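### 3.2 Contract terms and early careers

We coded 143 contracts from two agencies, Gristow and Arden, all signed by contest winners or finalists. Age at signing, home town, length of term. Most run 2 years. Pay in the first year was low, median 2950 before fees, and 72 of the models had left the agency by the end of the term. Reasons for leaving not always recorded (see Limits).

Winners from smaller towns, Rokesville mainly, moved to the city sooner then runners-up did. Kneževič's coding scheme was used for job type: catalog, runway, editorial. Catalog work dominates. Runway is rare before the second June. Editorial pays least but seems to lead to renewal, esp. at Arden. We did not test this seperately by age.

Castings were logged by the models themselves, so gaps are likely. Everyday items carried to castings are coded under "kit", with bags as the most common entry.

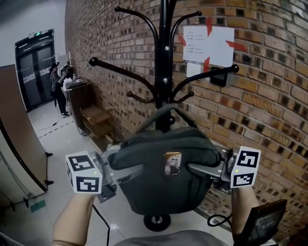

### 3.3 Limits

Two agencies only. Gristow files before the merger are incomplete.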